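**Melel Handheld Gripper Kit – Evaluation Data Card**

Maintained by Helju Urbonaitė. Corrections should be sent to Raimonds Laur before the September revision.

## Scope

This card covers the recordings made by Mesport during its review of the Melel kit, a pair of hand-carried grippers offered for rent or purchase. The review considers whether the kit is suitable for collecting two-handed household tasks at a table. It does not cover the performance of any model trained on the recordings.

## Contents

| Item | Value |
|---|---|
| Episodes | 200 |
| Task families | 9 |
| Operators | 2 |
| Longest episode | 55 seconds |
| Episodes set aside after checking | 33 |

The operators were Urmas Petrauskas and Triin Vasiliauskas. Each completed the supplier's introductory session before recording.

## Task family 4: footwear and rack

The operator places a pair of slippers on a small two-tier rack. Starting positions vary between episodes, and a slipper may begin with its sole facing up. Either hand may be used first – the choice is left to the operator. 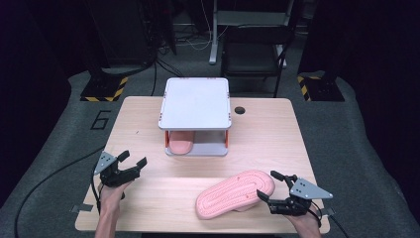
*Task family 4. One slipper on the lower level of the rack, the other sole up beside the right gripper.*

An episode is accepted when both slippers rest on the rack and both grippers are clear of it. Episodes in which the rack tips over are kept and labeled `rack_fall`. A slipper that leaves the table ends the episode.

## Findings on the kit

- Both operators found the grippers comfortable for short sessions. Wrist fatigue was reported in longer ones.
- The fingers handled soft soles well. Thin straps were harder to grasp and account for most repeated attempts.
- The cables limit movement across the body. Mesport has asked Melel for a longer set.
- The printed setup guide omits the calibration step – the correct procedure is in `docs/calibration.md`.

## Known limits

All episodes were recorded at one site with two operators, and left-handed use is not represented. Labels in task family 7 were entered by one reviewer only and await a second check.

## Access

Requests for the recordings should be addressed to Shirley Clegg at Mesport.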